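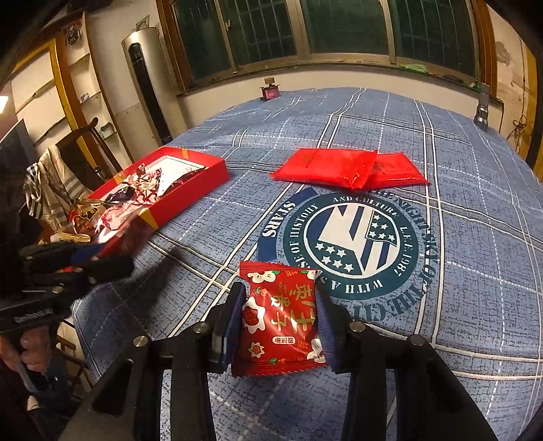 Wie werden einzeln verpackte Snacks und Bonbons zu Hause am besten gelagert?
Kühl, trocken und ohne direkte Sonneneinstrahlung. Geeignet ist ein geschlossener Schrank mit möglichst gleichbleibender Temperatur. Der Platz über dem Backofen und die Fensterbank im Süden scheiden aus. Die Einzelverpackung schützt vor Feuchtigkeit, nicht vor Wärme.

Welche Unterlage eignet sich zum Sortieren?
Eine glatt aufliegende Stoffdecke auf einem Tisch oder Bett genügt. Stoff verhindert das Wegrutschen glatter Folienpackungen. Krümel und Zuckerreste lassen sich anschließend ausschütteln. Decken mit grobem Flor sind ungeeignet, Bonbons mit gedrehten Papierenden bleiben darin hängen.

In welcher Reihenfolge wird sortiert?
Zuerst nach Art der Packung: flache Snackpackungen, gewickelte Bonbons, Beutel. Danach nach Mindesthaltbarkeitsdatum. Eine Sortierung nach Farbe ist zulässig, erschwert aber die Datumskontrolle, wenn mehrere Sorten ähnlich verpackt sind.

Wie werden flache Packungen angefasst, ohne dass der Inhalt bricht?
An den beiden Längsseiten, mit geringem Druck. Die gezackten Siegelnähte oben und unten sind keine Griffstellen. Häufiges Knicken an der Naht kann die Folie undicht machen.

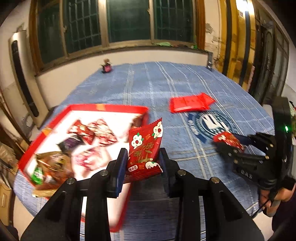
Snackpackungen und gemischte Bonbons auf blauer Decke

Welche Schale ist für gemischte Bonbons vorgesehen?
Eine flache Schale oder ein Schachteldeckel mit umlaufendem Rand. Für den Vorrat empfehlen wir die Dose Grevden 910 mit Deckel. Die offene Schale Bavance ist nur zum Anbieten gedacht und sollte nach dem Besuch wieder in die Dose geleert werden. Beide sind handwarm mit der Hand zu spülen.

Wie viel passt in die Dose Grevden 910?
Das Fassungsvermögen beträgt 147 gewickelte Bonbons der Standardgröße. Bei flachen Packungen liegt die Grenze bei 8 Stück, liegend gestapelt. Der Deckel muss ohne Druck schließen.

Dürfen Schokolade und Fruchtbonbons gemischt werden?
Nur für kurze Zeit. Stark aromatisierte Sorten wie Minze oder Lakritz geben ihren Geruch an Schokolade ab, auch durch Papierwickel hindurch. Für den Vorrat sind getrennte Behälter zu verwenden. Der Einsatz Kirnex teilt die Dose in zwei Fächer, ersetzt aber keine geruchsdichte Trennung.

Was ist mit Packungen ohne lesbares Datum?
Separat ablegen und zuerst verbrauchen, sofern Folie und Naht unbeschädigt sind. Offene Packungen gehören nicht zurück in den Vorrat. Bei importierter Ware kann die Reihenfolge von Jahr, Monat und Tag abweichen.

Wie werden größere Mengen beschriftet?
Ab 100 Teilen empfiehlt sich ein Etikett auf der Dose mit Sorte und frühestem Ablaufmonat, zum Beispiel »Mai«. Das Etikett gehört auf die Vorderseite, nicht auf den Deckel, damit es beim Vertauschen der Deckel gültig bleibt.

Wo sind Ersatzdeckel erhältlich?
Über den Kundendienst der Christodoulou Haushaltswaren, Ansprechpartner Leszek Kwiatkowski. Bei der Bestellung bitte die Prägung am Dosenboden angeben.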